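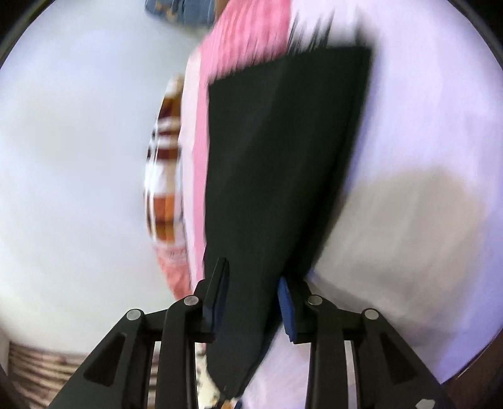

Laundry Room Walk-Through — Stokeck Building
February
By the Stokeck facilities desk

1. Dryer vents. Lint screens clean on 3 of 5 machines. Other two cleaned during the visit. Outside flap opens freely.

2. Washer hoses. No bulges or cracks. Hose on washer 2 has a slow drip at the valve — tighten, check again Monday.

3. Floor drain. Clear. Cover is missing one screw.

4. Electrical. Outlets tested, all trip and reset. Panel door latch still loose, same as last time.

5. Extinguisher. Gauge in the green, tag current. Move the folding cart, it blocks the bracket.

6. Water meter. Reads 1,167.

7. Lighting. One tube out over the sink. Spare is in the Layug storeroom.

Follow-up: items 2, 3 and 7. Item 4 goes to Tranesthorpe with the next work order.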